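Prudton's repair mornings move into the old bakery on Phan Street

Tue 25 June

Great news for anyone in Prudton with a lamp that flickers or a chair that rocks when it shouldn't: the monthly repair morning has a proper home at last. From next month it will run out of the old Fernero bakery on Phan Street, with real workbenches, plenty of daylight and a front door wide enough to get a bicycle through without scraping your knuckles.

If you came to any of the mornings over the winter you'll know why people are so pleased. The library was kind to let everyone use the reading room, but it had one outlet that worked, and the sewing machines had to take turns with the soldering iron. People waited on the stairs with vacuum cleaners on their laps. It was fun, in its way, but you can only fix so much on a folding table!

The bakery has been shut for 9 years. Most of the ovens are long gone, though the biggest one is staying where it is (it would have meant taking out a wall), and its shelves are going to hold spare cord, plugs, zippers and the ever-growing box of odd screws. The floor got a good scrubbing in May and the front windows have been reglazed. The old shop counter is still there too, and it's going to be the check-in desk, so you'll hand over your broken radio in the very spot where people used to buy their rolls.

The first morning in the new place is the first Saturday of the month, doors at nine, and the last items are taken in at noon. It's free, as always. There's a jar by the door if you'd like to put something toward parts. Please bring no more than two things each so the line keeps moving, and if your item has a power cord or a charger, bring that as well. Last month a very nice record player had to go home again just because its plug had been left on the kitchen table.

Clothes and curtains go to the back room, where there will be three sewing machines set up and somebody to show you how to thread them. Bikes stay out in the yard if it's dry. Anything with gas in it can't be taken, and neither can microwaves.

More than 200 items have come through since the mornings began, and the ones that couldn't be saved were at least taken apart so the useful bits could go into something else. A whole shelf of clock parts has built up that way, and there's a doll's pram now rolling along on wheels from a dead shopping cart. It is a lovely thing to see. 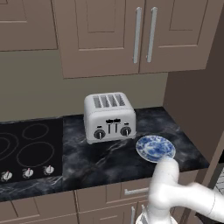

Kitchen things are what people bring most, and the new place will have a bench just for them, with its own outlets and a bright lamp. Toasters lead the list by a mile. A four-slot one, like the silver model on the dark counter here, takes up a fair bit of room on the bench, so please shake the crumbs out over your own sink before you set off. Kettles and hand mixers come next, then coffee grinders, which are often just clogged. Chipped dishes are welcome at the same bench, for decoration only, as the glue isn't meant for anything you eat from.

There's also going to be a tool shelf, which is the part many regulars are most excited about. You'll be able to borrow a drill, a sander or a set of clamps for a week at a time, with your name in the book and a small deposit that you get back. The Jurkach hardware store is closing its rental counter this summer and has passed its tools along, all of them cleaned and in good order, along with a beautiful old bench vise that took a lot of muscle to get through the door.

Parking is on the street only, and the number 2 bus stops right across from the bakery. Coffee will be on from opening time. Bring a mug, even one with a broken handle, and there's a good chance it'll go home with the handle back on.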